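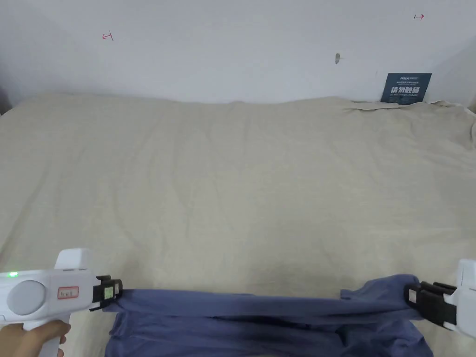 Issue 14, page 22

Home Features Interviews Back issues Subscribe

Sleeping through it: an interview with Dong-hyun Do

Dong-hyun Do worked nights for eleven years before he started teaching other people how to do it. He was a baker first, at a bread plant outside Grorncombe, and then a shift supervisor at the same place. Now he runs evening classes for people who work when everyone else is in bed: hospital porters, warehouse pickers, bus cleaners, the staff of two petrol stations. We met in the room above the library where he holds them.

He did not set out to become a teacher. In his first winter at the plant he slept for four hours a day and thought that was normal.

"I came in from work at half past six, ate a proper dinner, watched television and went to bed at nine," he says. "By one o'clock I was up again. I told people I was someone who didn't need much sleep. Then I drove through a red light on the Allard road with my window down and the radio on. I didn't know I'd done it until the man behind caught me up and told me."

He went to his supervisor the next evening. She gave him a leaflet, which he still has, and moved him off the slicing line for a month. The leaflet said to avoid coffee and keep the bedroom dark. He says both were right but neither told him how.

"What time do I stop the coffee? If I start at ten at night, is that two in the morning, or three? It said 'before bed'. Everything was written for someone going to bed at eleven at night."

So he kept a notebook. He wrote down when he ate, when he went to bed, when he woke and how he felt at three in the morning, which for him was always the worst hour. After a few months he could see that his good days had the same shape. He had his last coffee at one. He ate his main meal before work and only something small when he came in, usually toast or rice with an egg. He was in bed within the hour.

"The hour matters most, for me," he says. "If I sat down on the sofa I was finished. I'd be wide awake by eight, and the children next door would be out, and the post would come."

Noise is the complaint he hears most often in class. People who sleep at night have the whole street keeping quiet for them, he says, and a day sleeper has bin lorries, drills and the doorbell. He tells his students to speak to their neighbours and to be exact about it. A note through the door saying "I work nights" does very little. A note saying "I am asleep from half past seven until two, please could you cut the grass after that" usually works.

He is less strict about curtains than I expected. Blackout lining is good if you can afford it, and he has spent £60 on a blind himself, but he used cooking foil on the glass for years. Heavy bedding in summer is a bigger problem in his view, as the warmest part of the day falls in the middle of your sleep. He keeps a thin cover on the bed from May and opens the window on the shaded side before he goes to work.

The classes began at the plant. A younger man called Fuchs, who had joined the night shift straight from school, asked to borrow the notebook and then copied out four pages of it. Others wanted the same pages. Do typed them up as a booklet and the plant paid for 300 copies, which had gone by the end of the year. The second printing was 2,000 and went to other firms in the county.

"I didn't write anything clever," he says. "It has a table of start times down one side, and it tells you when to eat and when to stop drinking coffee. People stuck it on the fridge."

A course is six evenings, held early so that people can go on to work afterwards. The fourth evening is for partners and families, and he thinks it is the most useful. Couples on opposite shifts often see each other for an hour a day, and that hour tends to be spent on bills and lifts. He asks them to pick one meal a week that both of them sit down to and to leave the bills out of it. In his own house it was a late breakfast, with his wife having hers as lunch.

Days off are harder, and he admits he never solved them. Some of his students flip back to daytime hours as soon as the shift finishes. Others stay up all night at home with the television low. He did something in between, going to bed at three or four in the morning and getting up at noon, and was a bit tired all the time.

"I won't tell anyone it's good for you," he says. "I liked the work and I liked the people, and the money was better. But I was glad to stop. The first spring after I stopped, I was in the garden every morning."

The county grant that pays for the room, £450 a term, has been renewed for another year. He would like to run a course for drivers, and has been talking to the Gukach depot about using their canteen, though the depot wants it cut to three evenings. He thinks four would be possible.

I asked what he would say to someone starting nights next week. He thought about it for a while.

"Eat before you go in," he says. "Take a jumper, even if it's a hot place, as you'll be cold at three. And get someone to drive you home for the first week, if there's anyone who can."

The next course starts on 1 September 2026. Places are free, and the booklet is kept at the library desk.

Contact us | Copyright and reprints | Back to top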